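2023-03-07
Hikuten eval kit, bench notes, second session

Picked up where the December notes stop. Kit is the Hikuten pick-and-place package on loan from Vustitz: arm, two-finger gripper, head camera, controller box, and the Kong task software on a license that runs out before the loan does. Asked Vustitz to line the two dates up. No reply yet.

Firmware updated before anything else. The updater wants the controller on a wired link and fails without an error message over wireless. Write that on the box.

Calibration. Ran the hand-eye routine from the vendor sheet. First pass gave a residual of 13 mm, useless for anything fruit-sized. The board had been taped over a ridge in the bench top. Moved it, reran, got 2 mm. Left the calibration file on the shared drive under the kit name, do not overwrite it with the factory one.

Gripper. Force limit is set in percent, and the manual never says percent of what. At 50 the fingers hold a foam block without marking it. Kept that value for all produce runs. The pads that came with the kit are harder than the ones on our old Nurnix unit and slip on anything waxy at the low end of the range. Vustitz sells softer pads as a separate item -- should be in the base price in my opinion, will say so in the review.

Task software. Kong builds a task from blocks: find, reach, grasp, carry, place. Quick to learn. Less pleasant is that object names are matched as plain text against the detector's label list, so "fridge" and "refrigerator" are two different things and only one of them exists. Lost most of an hour there. The list has 559 labels and no search box. Exported it to a text file for whoever is next.

Logging works. Every run saves joint states, camera stream and block timings to one folder. Clock on the camera stream drifts against the joint log over long runs, so cut the sessions short until Hikuten answers the ticket. 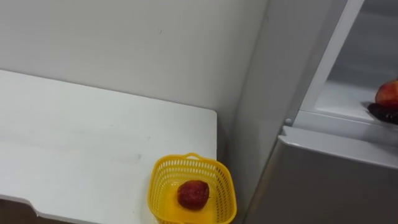 Instance selection is the part of the Kong package I would hold the vendor to, as the sales sheet claims the software can tell like objects apart by location. Task text for this setup is "take the apple from the basket." The detector has two red apples to choose from, one in the yellow mesh basket on the table and one on a shelf in the open upper compartment of the refrigerator. Location has to come from the container, so the basket must be labeled too, and "basket" does match. The one on the shelf is lighter, more orange-red, but color words in the task text are ignored in this release. Do not rely on them.

Placement is the weaker half. The place block takes a flat region and a height, nothing else. A shelf has to be entered by hand as a region, with a lip clearance added on top or the planner goes straight through the front edge. Clearance is global, so raising it for the shelf raises it for the table as well.

Open items:
Softer pads, get a quote.
Per-region clearance, ask Vustitz if it is planned.
Clock drift, ticket open with Hikuten.
Repeat the apple task with the refrigerator instance as target, same force limit.
Compare grasp timings with the Nurnix logs -- need to find those first.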